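Zusta 双臂桌面操作套件 数据卡与使用说明

适用版本:Zusta 套件第 2 版及随附衣物折叠数据集
维护单位:Lorkance 数据与评测部
文档负责人:Silvana Bezerra
技术审核:Þórey Hedegaard

一、文档目的

本文档随 Zusta 双臂桌面操作套件一并交付,供采购单位、实验室管理人员及模型训练人员查阅。内容包括套件组成、随附数据集的采集方式、数据字段定义、许可条件、已知局限以及评测建议。硬件安装与电气安全事项以随箱安装手册为准,本文档仅在影响数据质量时提及。

本版文档取代此前发布的全部草稿。使用第 1 版套件的单位可参阅第九节的版本差异说明,确认既有数据能否与本数据集合并使用。

二、套件概述

Zusta 由 Grarnuden 设计并组装,Lorkance 负责数据采集、整理与发布。套件面向柔性物体操作研究,主要用于衣物摊平、折叠、叠放及收纳等任务。标准配置如下:

双机械臂及末端夹爪一组,固定于工作台前侧;
铝型材框架及横梁;
白色台面与三面白色围挡;
固定视角相机一台,另可选配腕部相机;
遥操作主端设备一组;
控制主机软件许可一份,授权期与套件保修期一致。

布料、衣物及收纳筐不属于标准配置,可向 Grarnuden 另行订购,也可由用户自备。自备物品的要求见第七节。

三、随附数据集概况

数据集名称:Zusta 衣物折叠集
示范片段总数:1,000
其中双臂协同折叠片段:617
其余片段:衣物摊平、布料叠放与入筐
任务语言指令:中文、英文各一套
记录方式:人工遥操作

全部片段均在 Amaral 实验区的同一型号工作台上采集。采集工作由 Folasade Tamuno 主持,操作员在上岗前须完成统一培训,并通过由 Halima Anozie 制定的操作考核。考核内容包括夹爪开合控制、双臂避让以及中断后的恢复操作。未通过考核的人员所录片段不计入正式发布版本。

数据集同时收录成功与未成功的片段。未成功片段保留完整动作记录,并在标注字段中注明终止原因。训练人员可按需要筛选,但在公开报告结果时应说明所采用的筛选条件。

四、数据结构

数据按片段存放,每个片段为一个独立目录,目录内包含视频、状态序列、动作序列与元数据四类文件。各文件以统一时间戳对齐,读取程序已随软件许可提供。

主要字段定义如下。

episode_id:片段编号,在全数据集内唯一。
task_type:任务类别,取值为摊平、折叠、叠放、入筐。
instruction_zh、instruction_en:任务语言指令。
joint_state_left、joint_state_right:左、右机械臂各关节的位置。
gripper_left、gripper_right:左、右夹爪开度,已归一化。
action_left、action_right:遥操作主端下发的目标指令。
outcome:片段结果,取值为完成、部分完成、未完成。
stop_reason:终止原因,仅在结果不为完成时填写。
garment_type:衣物类别。
operator_code:操作员代码,已作去标识处理。

关节位置与目标指令分别记录,二者之间存在跟随误差。用户在训练前应明确模型的预测对象,避免将两类字段混用。左、右的划分以工作台固定相机画面为准,与操作员所处位置无关。

五、标注流程与质量控制

标注分为两个阶段。第一阶段由操作员在片段结束后登记任务类别与结果;第二阶段由标注组独立观看视频,复核任务类别、结果及终止原因。两个阶段意见不一致的片段转交 Halima Mushi 裁定,裁定记录保存在内部档案中,不随数据集发布。

折叠任务的完成标准为:衣物整体位于台面之内,袖部已收入主体轮廓,下摆无明显外露,且双臂夹爪均已松开衣物。任一条件未满足时,结果登记为部分完成或未完成。袖部压在主体下方而形状仍规整的,按完成处理。

复核中发现以下情形的,片段予以剔除:

时间戳中断或状态序列缺失;
人员肢体在任务进行期间进入工作区域;
夹爪与横梁或围挡发生碰撞;
语言指令与所执行任务不符。

每逢周六,标注组对本周新增片段进行抽查,抽查结果写入质量日志。采购单位如需查阅日志摘要,可向维护单位书面申请。

六、预期用途与限制

数据集适用于模仿学习策略训练、柔性物体状态估计、双臂协调研究以及折叠任务的基准评测。教学单位可将其用于课程实验,但应遵守第十节所列许可条件。

数据集不适用于下列用途:面向终端消费者的无人看护作业、涉及人体接触的穿衣辅助,以及任何以操作员身份识别为目的的分析。

已知局限如下。台面与围挡均为白色,浅色衣物与背景对比度较低,分割模型在衣物边缘处可能出现误差。所有片段均采用固定视角,夹爪及线缆会遮挡部分布料。衣物尺寸受台面范围限制,大衣、床单等大件物品未予收录。直接将训练所得策略迁移至其他台面颜色或相机位置时,应预留重新采集与微调的工作量。

七、工作区布置要求

为使用户自采数据与本数据集保持一致,工作区应按以下要求布置。

1. 台面应保持清洁,不得放置与任务无关的工具、标签或包装材料。

2. 已叠好的布料置于台面左上角,边缘大致与台面平行。叠放时允许上下层略有错位。

3. 收纳筐置于右上角,靠近后侧围挡。筐体应具备足够自重,避免夹爪触碰后移位。

4. 待处理衣物置于台面中央,以自然褶皱状态投放,不预先摊平。两侧夹爪应能同时到达衣物边缘。

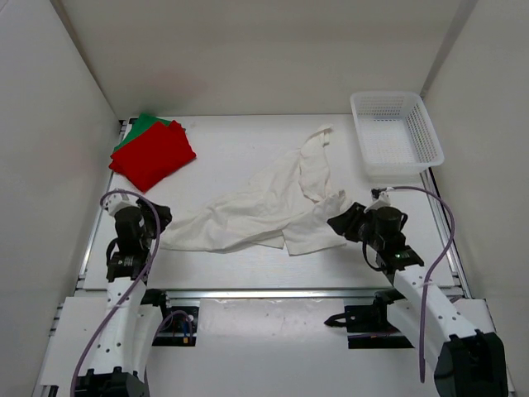 5. 线缆应预留足够余量,并在夹爪上方固定。机械臂运动至最远位置时,线缆不得绷紧,也不得拖过衣物表面。

6. 每次更换衣物后,应将双臂退回初始位置,再开始录制下一片段。

自备衣物应去除金属饰件及硬质纽扣。首次使用的衣物须清洗并完全干燥,以减少浮毛对夹爪的影响。

八、评测建议

发布方从折叠任务中划出 464 个片段作为参考评测子集,其编号列于随附清单。该子集不应用于训练或超参数选择。离线评测可报告动作预测误差;实机评测应另行报告完成比例、部分完成比例及人工干预次数。离线指标与实机表现之间不具有直接换算关系,两者应分别列示。

实机评测时,每次试验前由评测人员重新投放衣物,投放人员不得参与模型调试。

九、版本差异

第 2 版调整了横梁安装位置,并更换了夹爪指面。第 1 版数据中的夹爪开度采用另一套归一化方式,合并前须使用随附转换程序处理。字段名称未作变更。下一次维护更新计划于六月发布,内容为终止原因字段的补充标注。

十、许可与引用

数据集授权采购单位及其在册研究人员使用。未经书面同意,不得向第三方转让原始视频。基于本数据集训练的模型权重可以公开,但应在说明文件中注明数据集名称与版本。

引用时请写明:Lorkance 数据与评测部,Zusta 衣物折叠集,第 2 版。

数据错误报告应附片段编号、字段名称及问题描述,经软件内的反馈入口提交。硬件故障请联系 Grarnuden 售后部门,并提供套件序列号。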